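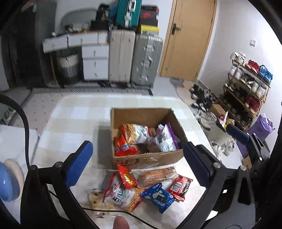

Packing & Handling 1, week 5
Handout to go with the snack box exercise. Notes only, read with ch. 2 of the Hedegaard reader.

Topic: mixed light goods in one carton. Snack bags, cookies, bars, crackers. Sounds easy, most of the breakage claims at Ninudari come from exactly this kind of order.

Terms
Pillow bag = sealed bag with air in it. Chips, puffs, most crackers. Takes up room, weighs nothing, pops.
Flow wrap = tight film around a bar or a short row of cookies. An Oreo packet is the usual one people know.
Void = empty space left in the carton after packing. Not always bad!! see below.
Crumb load = what's left on the table after. Yes we write it down.

Before you pack
- Everything out on the table, labels up. Do not pack from a pile.
- Sort stiff from soft. Bars and flow wraps one side, pillow bags the other.
- Biscuit sticks: their own group. They snap across the middle if anything leans on them.
- Loose or broken pieces do not go back in. Sweep crumbs first, they get under the tape and the tape lifts.
- Reused cartons are fine (courier boxes with old print on, SF etc.) but old tape comes off the flaps, and check the bottom seam. Press with a flat hand.

Order in the box
1. Bars and flow wraps flat on the bottom.
2. Biscuit sticks flat on top of these, never on end.
3. Pillow bags last, upright, leaning on the walls. Big ones at the back, small pouches in front.
4. Flaps should close without pushing. If you have to push, take one bag out and start a second carton.

Don't squeeze air out of a pillow bag to make it fit. The air is the padding. Same reason a little void at the top is ok, fill with one sheet of crumpled paper, not two.

Unpacking
Same thing backward. Open all four flaps fully before reaching in, lift bags by the top seal, don't tip the carton out. Tipping is where teh crackers go.

Numbers for the worksheet
Paster carton, size B: 2496 cubic inches inside. Length 38 is wrong on the old sheet, cross it out, should read 16 x 12 x 13.
Max items per carton for this exercise: 14
Allowed broken: none

Homework
Pack one box at home with whatever is in the cupboard. Write down the order things went in, shake gently, open, write down what moved. Half a page is plenty. Hand in at the Endedari room before class, tray by the door.

Next time: glass jars and lids. Bring a marker and your own sissors, we are short.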